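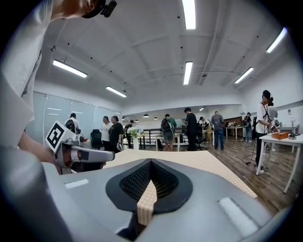

The gray gripper over the practice table, with the other one at left.

2025-02-10

I've now put in three sessions with the Drumel kit, the pair of hand-held grippers that Pletus sells for recording robot training data. Efren Agbayani asked what I thought before he spends his own money, so this is mostly for him.

The pair costs $1339. The wrist strap set and spare finger pads are another $279, and I would skip the straps. The price covers both grippers, the cables, the printed markers and a year of the Stomstead software. Shipping to Panganiban Street took longer than they said it would, but everything in the box was there.

Setup

You plug in both grippers, start Stomstead and hold each marker up until its light in the program turns green. My first try took 40 minutes, most of it spent on a driver the manual doesn't mention. Now it's quick.

Holding them

The squeeze is light and the fingers follow it well. My thumbs got sore by the end of a long session. The left one is a little stiffer than the right on my set, and Pletus support told me to run it open and closed for a while. I did and it's still stiffer.

Cables are my main complaint. They end up on the floor between your feet, and I learned to check them before taking a step. I would pay more for a wireless version.
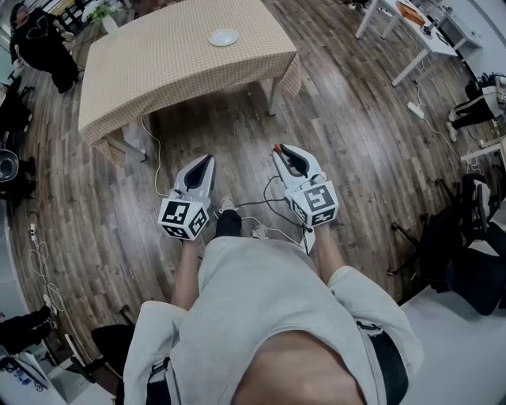 What I'd tell Efren

Buy it if you're going to record every week. The recordings are clean, and I only threw out the ones I had fumbled myself. If you just want to try it for a weekend, ask Pletus about the rental plan, which they don't list on the main page. I'll post again after I've used the spare pads.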